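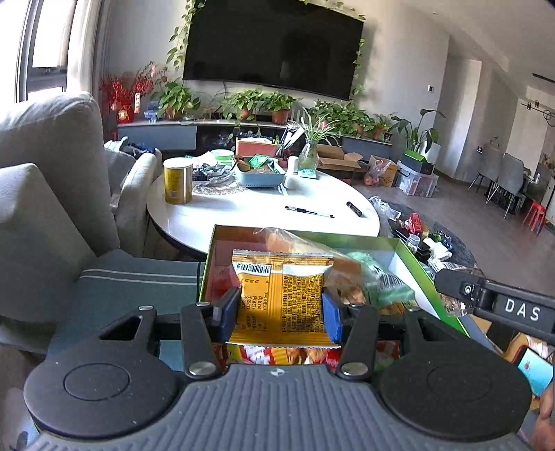

Drosamitz Snack Words

A word list of what people call the things they nibble between meals, gathered from the villages along the Farnik road and typed up over rather more evenings than I had planned.

What you get

There are 1123 entries in one plain text file, words.txt, with a tab between the columns: the word as spoken, the village, a plain English meaning and any note from whoever gave it to us. Keerthana Varghese did the typing and Heino Dzene read every line back to her over the telephone, bless him. Crisps, biscuits, buns and boiled sweets are well covered. Dried fish is thin -- if your gran had a word for it, please do write in!

Things to know

Spelling follows the speaker, so the same bun may turn up under 2 or even more spellings. We left 17 entries without a meaning, as Elīna Pētersons and I could not agree on them and tea was getting cold. They are marked with a question mark in the third column.

Changes in version 2

Sproģis entries moved into the main file. Accents mended in the village column.

Using it

Copy it, print it, teach from it. A mention of the list is always nice to see.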